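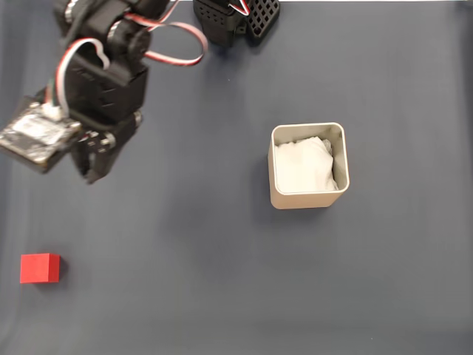

Measuring up for cut-to-size orders

Workshop tips
Zuzanna Malinowski, 3 Mar 2021

Most cut-to-size suppliers will not take back a panel, shelf or blind that was made to the size on the order form. The notes below cover shelves, worktops and drawer fronts ordered online, and apply to any material sold by the millimetre.

Before you measure

Use one tape for the whole job. Two tapes can disagree by a millimetre or more over a metre, usually at the hook, which is meant to slide by its own thickness but wears with use. Check yours against a steel rule, starting first from the hook and then from the 100 mm mark. If the two readings differ, measure from the 100 mm mark and subtract.

Work in millimetres throughout. Several order forms, Kimbridge's among them, accept either unit and convert inches without showing the result until the confirmation email. A 36 inch shelf comes back as 914 mm, the fraction having been dropped. On a loose shelf this is harmless. On a panel that has to meet a routed groove it may not be.

Alcoves and recesses

Measure the width at the back, the middle and the front, at the height where the shelf will sit. Write down all the readings. Order to the smallest and then take off the clearance. In plastered alcoves I allow 2 mm in total for painted board and a little more for anything with a finished edge that would mark the wall.

Worked case: back 860, middle 863, front 866. Order 858. The gap at the front can be closed with a scribed strip or filler.

If the back reading is the largest, the shelf will not slide in square from the front. Either tilt it in, which needs free height above the battens, or order to the front reading and cover the gap at the back.

Check the corners too. Two equal diagonals in a recess with equal sides mean it is square. Where they differ, make a template from stiff card. Prisier will cut to a posted template for an extra charge, but it must be flat, in one piece and marked TOP on the face that will be seen.

Filling in the form

Length and width are not interchangeable on veneered or grained board. Length normally means the dimension along the grain, even when it is the shorter one. A drawer front with vertical grain is therefore entered with its height as the length.

Edging is added in one of two ways. Some firms cut the panel to your size and then apply the edging, so the finished piece is larger. Others reduce the core first. If the product page doesn't say, ask in writing and keep the answer with the order.

Hole positions should be given from one corner only, to the centre of the hole. Chains of measurements, each taken from the last hole, add up their errors.

Save a copy of the order summary as soon as it is shown. Changes are normally possible only until the job goes to the saw - the status page may still read "Received" after that point, so telephone if the matter is urgent.

On delivery

Check the size before signing if the driver will wait. Otherwise unpack the same day and photograph the label, the wrapping and any damage together. Lay boards flat on battens in the room where they will be fitted, and leave them there for two days before drilling.

Keep the offcuts if the supplier includes them. A piece 20 mm wide is enough to test a stain or a pilot hole.

Added later: Unai Quintana writes that his supplier measures holes from the bottom left corner of the rear face. Check which face is meant before sending a drawing.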